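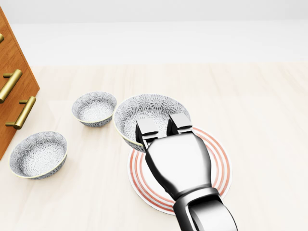

A simulated gripper over a patterned bowl and a red-ringed plate.

Buy the Simulator Time First

If your team is planning to spend money on a robot arm this year, I'd like to talk you into spending a little of it on pretend dishes first.

I help plan equipment at Walance, a small shop that builds sorting and clearing stations for cafeterias. Our budget season starts in March, and for years it went the same way. Somebody fell in love with an arm, we bought the arm, and then we found out what else we needed. The grippers, the mounts, the spare fingers and the extra floor space all came out of whatever was left, and usually very little was left!

This time we did the rendered work before we signed anything, and I can't say enough good things about it. Look at the bowl in the picture, tipped up with one side resting on a plate. Tableware sits like that all the time in real life. A planner with a catalog thinks about payload and reach (I certainly did) and forgets to ask how two stiff fingers are supposed to get hold of a tilted rim with a flat plate right underneath it. Put that question on a screen and everyone in the meeting starts talking about finger width. It was the best budget meeting I've been to.

Our request went in with 14 lines on it. After four weeks in simulation, two of those lines were gone, including a second arm I had defended pretty loudly. In their place we asked for a better set of fingers and 28 more days of simulator time. I was wrong about the arm, and I'm delighted that I found out while it was still a number in a spreadsheet.

Now, a rendered bowl is a polite bowl. It doesn't chip, it has no soup in it, and its friction is whatever somebody typed in. The people at Branetti, who do work much like ours, think we lean on this stuff too hard, and they have a point. So keep a line for real crockery and real breakage, and make it bigger than feels comfortable. Ours is still too small.

But please stop filing simulation under software, where it gets trimmed along with the office licenses. It belongs on the equipment page, above the arm, with its own hours and a person's time attached to it. Finance will ask what you get for the money. Bring them a tilted bowl on the big monitor and let them try to plan the grasp themselves. Ours stayed half an hour past the end of the meeting, and the line was approved the next morning.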